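Blog > Everyday Stuff > Sleep

Search this blog Type and hit enter

Going to bed at the same time every night (yes, me)

So I've been doing the boring thing. The thing every doctor, aunt and magazine has told me to do since college, and that I have dodged with real skill: going to bed at the same time every night. Ten-thirty. Lights off, phone in the kitchen, done.

It started because of Sofia at work. We were both yawning through a morning call with the Greddale office and she told me she'd quit sleeping in on her days off and felt like a new person. I laughed at her! Then I went home, stayed up until 1:30 watching a man restore a tractor, and felt awful the whole next day.

The first 5 nights were miserable, I won't lie. I lay there wide awake, running through every dumb thing I've said since middle school. My brother-in-law Jaime (a night owl and proud of it) kept texting me at eleven to see if I'd caved. I had the phone in the kitchen, so I'd find up to 13 messages from him over breakfast, most of them pictures of his nachos.

Somewhere in the second week it got easier. I started getting sleepy while brushing my teeth, which hasn't happened to me since I was maybe nine. And I was waking up before the alarm, kind of annoyed about it, but awake.
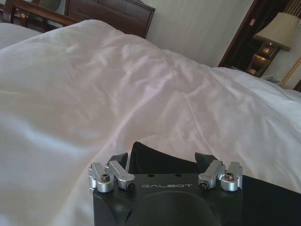 What do you do when you still can't fall asleep? I get up after a while and read something dull in the living room until my eyes get heavy, then I go back and try again.

My dull book right now is a history of canals that I picked up at a library sale in July. It's 1081 pages long and I am on page 145, so you can tell it's doing its job. I did try a thriller first. Terrible idea, I finished it at four in the morning.

Coffee was the other big one. I used to have a cup around 4 p.m. and swear it did nothing to me. I moved my last one to noon and sulked for days, but I'm keeping it there for now. Chocolate after dinner stays, don't write to me about it.

I still mess up. We had people over for Mohsin's birthday and I didn't get to bed until after one, and the next morning I was a bear. Next up is our trip out to see Jaime, two time zones away, and I have no clue how ten-thirty is supposed to work there. He's already planning nachos.

Related posts
My kitchen phone basket, one month in
Decaf I didn't hate
Can you nap and still sleep at night?
The great pillow hunt, part 2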